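Print this page | E-mail to a friend
14 shares | 3 comments

Section 2: Working out what to buy

I wrote this bit after my second order to Honitix, when I'd finally stopped guessing. Grab a pencil and go through it before you open the shop page!

1. Measure your bench. Mine gives me 900 mm along the front, and that's what I cut the rail to. Two arms share it.

2. Price the arms as a pair, with bases, grippers and cables in the one quote. Idun Kristiansen at Sekside did mine line by line, so I could see the grippers were a good chunk of the bill (848 dollars, ouch).

Note: ask what plug comes on the power supply. I got the wrong one and waited 30 days for the swap.

3. Add the frame. Aluminium extrusion is easy to find second-hand – check the slots for dings first. Side and back walls are cheap, and wallpaper is cheaper still, so go with any colour you fancy.

4. Budget for a camera on each gripper. Tomás Salgado talked me into this and I'd do it again tomorrow.

Caution: leave slack in the wrist cables when you work out lengths. A cable that's fine with the arm folded can pull tight at full stretch.

5. Set aside a bit for props. I put down 42 dollars and spent it on bags, mats and stationery. Soft things like totes are good to have in the mix, and you've probably got a few in the cupboard already. 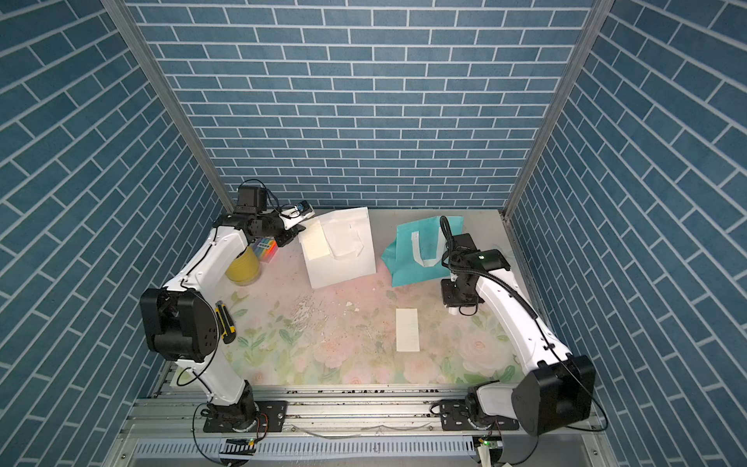

Two arms on the shared rail, with the white paper bag and the teal tote at the back.

6. Plan where the controller boards will go. They need to be within reach of the bases, and you'll want to see their lights from your chair.

Caution: switch off at the wall before you move a board or touch its wiring.

7. Keep something back for spares. A Pullport cable kit and one extra Nair servo is what I keep in the drawer.

Mounting the rail is in Section 3.

We use cookies to remember your settings. Accept | Manage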